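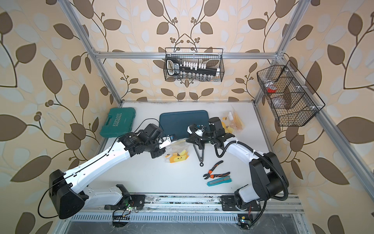 El papel pintado ha vuelto a las casas, y lo ha hecho con hojas grandes. Después de muchos años de paredes lisas en blanco roto, las tiendas piden otra vez ramas, bayas y follaje en tonos marrones y crema. En Planow, un taller que imprime por encargo, los motivos vegetales ocupan ya la mayor parte del catálogo de otoño.

El cambio se nota también en el material. El soporte no tejido se encola directamente en la pared y se retira en seco, algo que convence a quien vive de alquiler. Un rollo de la serie Kisholm cubre menos superficie de lo que parece, porque el dibujo grande obliga a casar las tiras y se pierde papel en cada corte.
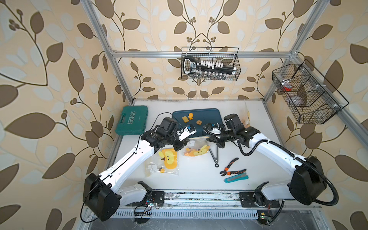

Conviene comprar 2 rollos de más y comprobar que todos llevan el mismo número de lote. Las diferencias de tono apenas se aprecian en la mano, pero se ven en la pared con luz lateral.

Para una habitación pequeña, Pietrzak vende un juego de 9 tiras ya cortadas por 449 euros, cola aparte. La línea Milo, más barata, repite el motivo cada poco y resulta más fácil de colocar en rincones y alrededor de las puertas. En ambos casos la pared debe estar lisa y seca, y la primera tira se marca con plomada. Los encargos hechos ahora se entregan antes de fin de año, salvo los colores especiales, que llegarán en junio.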